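Skornero Users Forum
Hardware and faults
Topic: Left arm drops out with overcurrent fault during two-arm disc task

tmarrow
We run a bench with two Skornero arms facing each other over a shared table. The task is simple: one arm picks a flat disc and sets it down on the other disc. The other arm waits, then takes its turn.

Since we moved to the new controller release the left arm faults partway through a session. The controller logs code 2125, joint torque limit, and the arm goes limp for a moment before the brakes catch. The gripper then drops a few centimetres. Twice it has landed on the table with the fingers closed. The right arm carries on as if nothing had happened.

It takes 20 cycles or so to appear from a cold start, and after that it comes back more often. Supply voltage looks fine on the meter at the wall end. Has anyone else had this?

pellow_k
Which joint? 2125 is raised for any of them, but the sub-field in the log tells you. If it is the wrist, look at the cable loops before anything else.

tmarrow
Joint 6, so yes, the wrist. The loops look free to me.

pellow_k
They look free when the arm is parked. Put it in the lowest pick pose with the wrist turned fully over and look again. We had the same fault and the gripper lead was going tight for the last bit of travel.

gantryside
I don't agree that it is cable drag. Drag would give the fault in the same pose each time, and from a cold start as well. A fault that needs a warm-up is a thermal or a supply problem. Measure the voltage at the arm connector under load, not at the wall. The Mitska supplies sag if both arms accelerate together.

Separately, the more serious matter is the drop. An arm that goes limp before the brakes catch should not be in use with people reaching in to reset the discs. I would stop running it until that is understood.

tmarrow
We reset by hand between cycles, so point taken. We have stopped for now.

orrinb
The drop is a known delay. On a torque fault the drive is cut first and the brake follows. The older firmware held the drive for 200 ms to cover the gap and the new one does not. It was changed in February. I wouldn't call it dangerous at that payload, but it will spoil fingertips.

gantryside
A closed gripper coming down on the back of a hand is an injury at any payload worth having. Whether it is a known delay makes no difference to the person under it.

orrinb
I said I wouldn't call it dangerous. I didn't say put your hand there.

pellow_k
Can we get back to the fault. Can you post how the table is laid out? And are the arms clamped or bolted?

tmarrow
Clamped to the front edge, both of them. The layout is in the write-up our lab put on the internal pages, pasted below with the first part of the text.

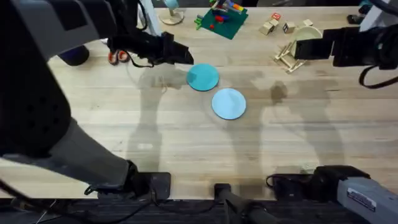 Posted by Jozef Van Leeuwen | Bench notes | 18th August

The teal disc and the pale blue disc are the only items handled in this task. Objects towards the back of the table, including the scissors and the alphabet blocks, are not part of it and are left where they are between cycles. The left arm works first. Joint limits are the factory values. After a torque fault the operator is to press the stop, wait for both arms to report braked, and only then reach over the table.

pellow_k
Thanks. The cables hang in loops at both wrists. I would still clip the left one further back along the link and repeat the run with nothing else changed.

gantryside
I would move the scissors. They are right under the left gripper, and that is the one that drops.

tmarrow
Agreed, and they will go in a drawer. Results so far, with nobody within reach and the stop in hand:

Voltage at the left arm connector, both arms moving: steady, no sag that I can see on the meter.
Gripper lead clipped further back: fault still appears, but later in the session.
Left arm alone, right arm switched off: same as above.

gantryside
A handheld meter will not show a short sag. You need a scope on it. But the third result does count against the supply, I grant that.

pellow_k
Later in the session means the drag was part of it. The rest may be the wrist gearbox. Turn it by hand with the power off, once warm, and compare it with the right arm.

tmarrow
Compared them. The left wrist is noticeably stiffer when warm. I have asked Skornero for a replacement joint and for the old brake timing as an option. No reply on the second point yet. The arm stays off until the joint arrives.

orrinb
Ask them for the release note on the timing as well. It is not in the public one.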